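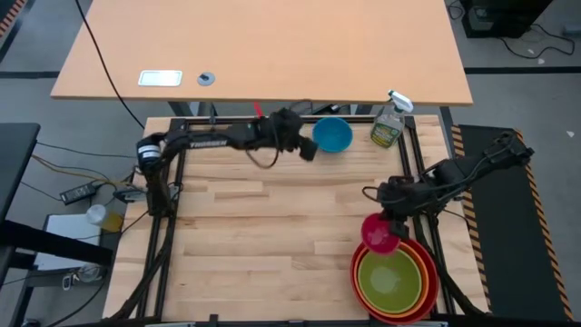

Re: [giftshops] Monogram mugs, what am I doing wrong
Nov 3, 2020

Wanda Strickland wrote:
> Hello all, long-time reader, first real question. I have been
> offered a monogram mug program by Dosance. They want an opening
> order of 400 mugs, assorted letters, and they pick the assortment.
> My rep says it's "weighted by popularity," but she can't tell me
> whose popularity. The display rack is free. My shop is small and
> the rack is not. Has anyone carried these, and what do you do with
> the letters that don't move? I'd want them on the floor before the
> holiday people show up, so a quick answer would be a kindness.
>
> Also, does anybody still sell the Parent line of picture frames, or
> is it just me and my dusty ones?

Wanda,

I carried the Dosance mugs. I still carry them, in the sense that they are in my building.

The first thing to know is that the assortment is weighted by popularity among people who are not your customers. I opened my box in June, in good spirits, and found I was rich in the letter Q. My shop is called Quintanilla Gifts, so somebody in the warehouse may have thought they were doing me a favor. I did sell one Q, to a man who wanted an O and wasn't wearing his glasses. He brought it back the next morning and was very nice about it.

J, M and A will be gone before you've finished putting the rack together. Then you get to reorder, and you'll discover that you can't reorder J, M and A. You can reorder the assortment. Read the sheet your rep gave you, second page, the paragraph in gray type. If she'll write "open stock by letter" on the order and sign it, take the deal. Mine laughed when I asked, and then she sent me a calendar.

Now the rack. It spins, which sounds like a feature. It spins whenever a child is within arm's reach of it, and a mug going sideways at that speed will find the one customer in the shop holding something glass. I moved mine against the wall so it could only go halfway around, and after that the letters from N on were facing the wall. I can't say sales of N to Z suffered much.

What to do with the slow ones. In order of how well it went:

Spell things. I put H-O-M-E on a shelf with a string of lights and sold the set of four the same afternoon. Then I had to find another E, and you will not have another E. People also want LOVE, which uses the same letters you just ran out of. I tried to interest the public in QUIZ and the public declined.

Put a plant in it. A little succulent in a mug with an X on it becomes a kiss, if you write it on the tag. I sold all my X's this way in February at a dollar over the plain mug, and I would do it again. This does not work with V.

Sell them by the pair, any 2 letters, for couples. It was a nice idea, and it made me stand there while a great many couples found out we had one initial but not the other. One pair left with two mugs for the same person. I didn't ask.

The bargain bin. I held out for a long time. They're in the bin. They're good mugs, by the way, heavy, decent handle, they go through the dishwasher fine. I drink out of a U at the register every day, and people ask me what it stands for.

If you have your heart set on initials, have a look at Cornix before you sign anything. They do enamel key tags and you can order by the letter in packs of 7. I don't know why 7 and they didn't have an answer either, but you can get 7 J's and no Q's at all, and the whole program fits in a tray by the register where it can't hurt anyone. The wholesale price is higher per piece and the box is one you can lift. Their invoices are hard to read, so check the freight line. I was once charged for shipping to an address on the other side of the state and had to prove I wasn't there.

As for the dusty frames, yes, I have some of the Parent line, and you're not alone. I think they priced themselves out when they went to the velvet backs. I marked mine down after Mother's Day and the only change was that people picked them up, looked at the sticker, and put them down facing the other way. What helped a little was taking out the stock photo of the family on the beach. Nobody knows those people and they look pleased with themselves. I put in a picture of my dog and sold three frames in a week, and two of the buyers asked if the dog came with it.

I did write up my Dosance numbers for my own bookkeeping, and the only one I'd bother you with is that after markdowns, one return, and the mugs the rack took from me personally, I cleared 676 dollars. That's not a loss, and I've done worse with candles. But that money took up a corner of the shop for the better part of a year, and it was a good corner, with the window. I have scarves there now. They don't spin.

If you go ahead anyway, and I know how it is when a rep says the rack is free, ask for your delivery early in the week. Mine came at closing time on the busiest day we had, curbside, and curbside meant the curb across the street.

One more thing, and this is more of an offer. If anybody on the list is short on Q, I'll split the postage. I also have W's, Wanda, so if you want to try one before you commit, send me your shop address off list and I'll put it in the mail. You can tell people what it stands for.

Quintanilla Gifts
(the one with the awning, between the bank and the other bank)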